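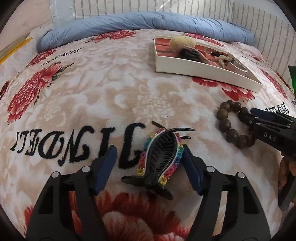

A hair clip with small flower beads lies between the two blue pads of a gripper.

How does a robot know what to pick up?

You can find a hair clip on a bed in one second, even when the blanket is full of big red flowers. For a computer this is hard work. It does not see a clip. It gets a long list of numbers, and each number tells the colour of one tiny dot.

The program must first decide which dots belong together. Our program is called Tovier. Pieter Cuypers, who wrote the first part of it, showed it 1532 pictures of small things: clips, bracelets, trays. On every picture a person had drawn a line around each thing. Slowly the program learned that a printed flower is part of the blanket, but a flower made of beads can be part of a clip.

Then comes the plan. Where should the two fingers go? Tovier tries 11 ways to hold the clip — all of them only in its memory — and gives each way a mark. A way that squeezes the teeth gets a low mark. The way with the best mark wins.

Last comes control. This part of the program tells the fingers how far to close, and it checks again and again, many times while they move.

Try it yourself: put a clip on a blanket with a pattern and half close your eyes. Can you still find its edges?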